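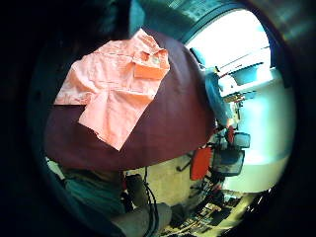
Speaker notes: Open day at the Ledlow workshop
Last updated: 5/2/21
Reading time: 4 min

Opening

Thank the hosts. Say who is in the room: half from Wovadberg, half from the laundry and linen firms.

I went to the open day at Ledlow in October. This talk is what I saw there and what I wrote down on the train home. I am not selling anything and I did not get a discount.

Show of hands: who folds garments by hand at their site? Leave time for people to look around.

What the day was

Ledlow has been working on garment handling for a while. The project is called Nava. The open day had 60 places and they were all taken. We went through in groups of 16, which was too many for the room. If you go next time, ask for the first group. By the afternoon the talks were running late and the demonstration got cut short.

The work is on clothes in ordinary rooms, on whatever surface is there. That was the main reason I wanted to go. Most of what I had seen before was flat towels on a white table.

The task

One short-sleeved shirt, button-up, laid out on a dark surface. The job is to get it from slightly crumpled to folded.

Point to the shirt on the slide. Points to make:
— It is spread out but it has creases. A person ignores those.
— The collar is the part everyone asked about. It is thicker than the rest and it does not fold where you want it to.
— The surface under it is rounded. A sleeve can slide off a curve in a way it will not on a table.
— Pale shirt on dark fabric is the easy case. Ask the room what happens with navy on navy. I asked at Ledlow and they said it is harder and they are working on it.

Light

Spend a minute on this. The window is bright enough to wash out whatever is outside, and there are deep shadows on the other side. Anyone who has put a camera on a packing line knows what that does. Our own site at Drardale has one bay like this and we hung a sheet over the window in the end.

How they teach it

A person does the task with a hand-held gripper that has a camera on it. The recordings are used to train the robot. They had 491 recordings of shirts at the time of the visit, and 263 of those were button-up. The rest were T-shirts and polos.

The staff let visitors try the hand tool. I had a go. It is lighter than it looks and your wrist gets tired before your arm does. My first fold was bad. You stop thinking with your fingers and start thinking with two points, and after that it goes better.

What I liked

They answered questions directly. When somebody asked about speed they said a trained person is faster and did not dress it up.

What I would want to know

Cost per station. They would not give one.
What happens with a button missing or a torn hem — does it stop, or fold it anyway?
Who resets it at two in the morning.

For us

I do not think Wovadberg should order anything this year. I do think we should send two people from the floor to the next open day, and they should be people who fold for a living. Managers ask about price. Folders will ask about collars.

(If short on time, skip the part about Drardale.)

Questions. The sign-up sheet for the next visit is by the door.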